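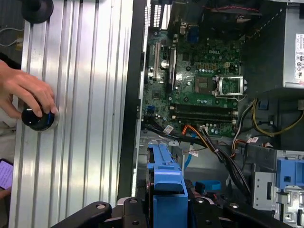
## Computer refurbishing: where we stand

The Clullow workshop took in 226 used desktop computers between January and the end of September. Of those, 94 have been repaired and handed out. The rest are waiting for parts, waiting for a wipe, or too old to be worth the time.

Most of the machines came from two places. Brolen replaced its office computers in the spring and gave us the old ones, and Yilma sent a smaller batch in June, many without power cords. If you have spare cords in a drawer, please bring them in. The standard three-prong kind fits nearly everything we have.

Memory is still the main holdup. We spent $1,926 of the $2,000 parts budget, mostly on memory and solid-state drives, so there will be no more orders until the new budget starts in November. Requests already on the list keep their place.

A few notes for people dropping off equipment:

- Take out any discs or memory cards first.
- We can't accept tube monitors or printers.
- Laptops are fine, with or without a battery.
- Use the side door on Dinum Street. The front is locked after 4 p.m.

Every drive is wiped before a computer leaves the shop. If you would like a written record of the wipe, ask for the form when you drop off.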